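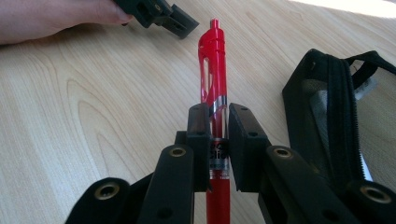
The red retractable pen, with its clip and silver band.

Notes on the Desk, the Pen and the Pouch
August
Posted by the author of Small Inventories

The annual review of the worktable has been completed. It is carried out each August, before the autumn workload begins, and its purpose is to establish which articles will remain within reach of the desk and which will be returned to the cabinet in the hall. Readers who followed last year's review will recall that it ran to two evenings and ended without a decision on the pens. A decision has now been made.

The household standard is one red pen and one black pen. The red pen is reserved for corrections, for dates that have been moved and for sums that require a second look. A retractable model has been preferred for several years, as caps were regularly lost behind the radiator in the former apartment on Clallano Street. The fountain pen from Urbańczyk, which was the subject of a long post last winter, has been withdrawn from daily service. It remains a handsome article - but it requires a blotter, and the blotter requires a place of its own.

Before any item is assigned a position, the table is cleared and the surface is inspected. This step was omitted in the first year of the review and the omission was regretted. A ring left by a teacup had gone unnoticed beneath a stack of envelopes for an entire season.

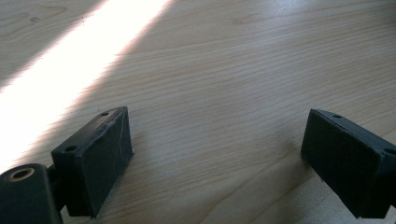
The tabletop in strong sunlight, with a small dark mark in the grain.

The review confirms that the pale wood continues to be a sound choice for writing and sorting. Small articles are easily found against it, and red ones in particular. Glare is the principal drawback. When the sun crosses the table, white paper becomes difficult to read, and correspondence is therefore scheduled for after 4 p.m. A blind was priced at Ekura and the matter was deferred. The cost of a blind and its fitting came to a little over the sum of 200 dollars that had been set aside for the whole room, and the reading lamp had a prior claim on that sum.

The wood is wiped with a barely damp cloth and then with a dry one, following the direction of the grain. Polish is not used. A tin of Asadano wax was received as a gift and has been retained, unopened, pending further advice from readers who have experience with it. 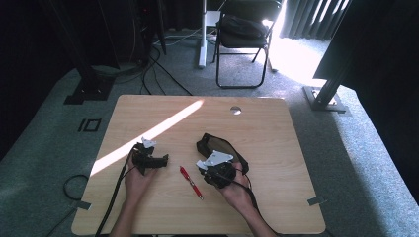

A general rule was adopted at this stage of the review: only the article under consideration may lie on the table, and it must be dealt with before another is brought forward. The rule is slow in practice. It was nevertheless observed for most of the afternoon, and the total of articles kept was reduced to 34, compared with a figure last year that will not be published. Duplicate rulers were the largest single category of removals. Two erasers were also retired, both having hardened.

Storage was considered last. The drawer organizer has been discontinued, as its compartments were too short for pens and too deep for anything else. Its function has passed to a zippered pouch, which can be carried to another room and closed when work is finished.

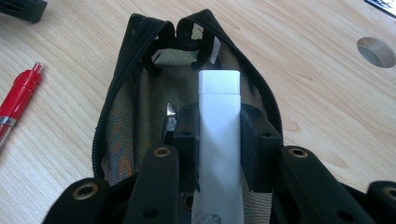 The black pouch was selected over two other candidates on the strength of its opening, which spreads wide and allows the contents to be seen without emptying them. The elastic loops were a further consideration. Small metal tools will be kept in the pouch together with the larger pieces that have never had a settled place, and the zipper will be brushed out at each review. Its khaki lining is expected to show less dirt than the pale cotton of its predecessor, which had to be washed 9 times and never fully recovered from an ink leak.

The black pen has yet to be chosen, and recommendations will be accepted through the end of the month. Preference will be given to models with a firm clip and a refill that can be bought locally. The hall cabinet will be reviewed separately, beginning with the lower shelf.

This site uses cookies to remember your preferences. By continuing to read, you accept their use.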